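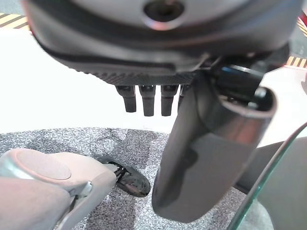

On the floor at the Druvden building, Wednesday. A glossy black oval piece, lower left.

DRUVDEN – The back room of the old Paucar store is getting cleared out, finally, and the town wants it done before the end of January.

Sorting started Wednesday morning. Doors open at 8, people in by 8:15, coffee gone by 9. Most of the work is floor work. Stuff gets laid out, looked over, and either tagged to keep or wheeled out to the lot on the Trerurent Street side.

Final count from the store's own inventory is 3,947 items. That list was typed up when Paucar closed and it has not been checked since, so take it for what it is. Shelf parts, lamp bases, handles, lids, a lot of hardware with no label. Some entries just say "misc."

"I'd be happy if we got through 3,000 of them," said Itzel Cortés, who is running the clear-out for the town. "The rest can go in the side room with a tarp over it. We need the floor. That's what the lease says, a clear floor."

The lease is with Indis, a secondhand furniture and housewares shop now working out of two storefronts on Mill Road. Indis signed for the Paucar building in the fall and wants to move both locations under one roof. Back room would be storage and a repair bench. Front stays retail.

Anything the shop can sell it gets first pick of, under the agreement. After that residents can come look. Public days have not been set yet – Cortés said to watch the board outside town hall, or call the clerk.

Not all of it is junk. A set of 17 dining chairs turned up behind the freight door, same maker, and those are already spoken for. Two went to the library. No word yet on the wall clock people have been asking about.

Loose parts are the slow bit. A lid without its pot, a shade without a lamp. Cortés is asking that nothing small get thrown out untill the second pass is finished, and that pieces which look like they belong together be left side by side on the floor with a strip of tape around them. Blue tape for keep. White for not sure.

Parking is limited. The lot is half taken up by the dumpster and the loading lane has to stay open for the haulers, so use the street. Entrance is the side door, front is still locked and the bell dosen't work.

Sorting goes on through the week, 8 to 4, closed for lunch. Closed-toe shoes please. Gloves are at the door, mediums running low.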